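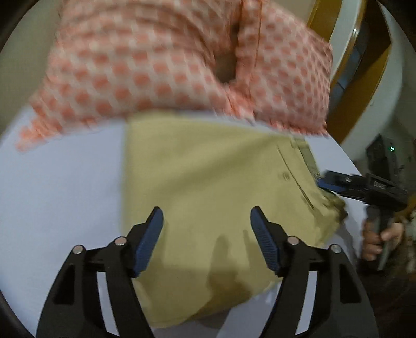 3.2 Where the mites were, and where I expected them to be

I went into this part of the study fairly sure of myself. House dust mites eat shed skin, they like humidity, and we spend a third of our lives warm and a bit sweaty in one spot, so the bed ought to win every time. Mostly it did. But the spread between households was much bigger than I'd planned for, and I had to redo a fair chunk of the analysis once Hanne Peltonen pointed out that I'd been lumping doonas in with blankets (sorry, Hanne!).

Fabric (Figure 2) is the habitat we kept coming back to. A mite doesn't drink. It takes up water from the air through glands near its front legs, and when the air dries out for long enough it shrivels and dies. Cloth, padding and pile all slow that drying down, and a mite that can crawl a few millimetres deeper gets itself a rather different climate from the one on the surface. I think this is why our room humidity readings turned out to be such poor predictors taken by themselves. We'd put the loggers on the bedside table, where they told us a great deal about the bedside table.

Counts are given per gram of fine dust. Anything over 500 went into our "high" group and anything over 2000 into "very high" – both cut-offs were set before I'd seen a single sample, and I've left them alone even though the second one now looks a bit generous. Nine homes landed in the very high group. The largest count of the lot, 1453 above the next one down, came from a wool underlay in the spare room of a house near the coast. I asked Misaki Ichikawa to recount that slide without telling her why, and she got the same answer.

Older mattresses had more mites than newer ones, although age is tangled up with so much else (the spare room gets the old mattress, and the spare room also gets the least heating) that I wouldn't lean on it too hard. Pillows were all over the place. Davina Niven has suggested that the washing habits we asked about in the questionnaire are closer to washing intentions, and having looked at my own laundry basket I'm inclined to agree with her. Hot washing kills mites and cold washing mainly rinses some of them away along with the allergen, so a question that only asks "how often?" misses half of what we needed.

I should also own up to a seasonal problem. Most of our sampling was done in July, in the middle of a southern winter, and live mites and leftover allergen don't rise and fall together. The allergen is largely in the droppings, and these hang about for months after the population has crashed. A low count in this section is therefore a low count of mites and shouldn't be read as a clean bed. Allergen results for the same samples are dealt with separately in Section 3.3, where the spare room underlay makes another appearance.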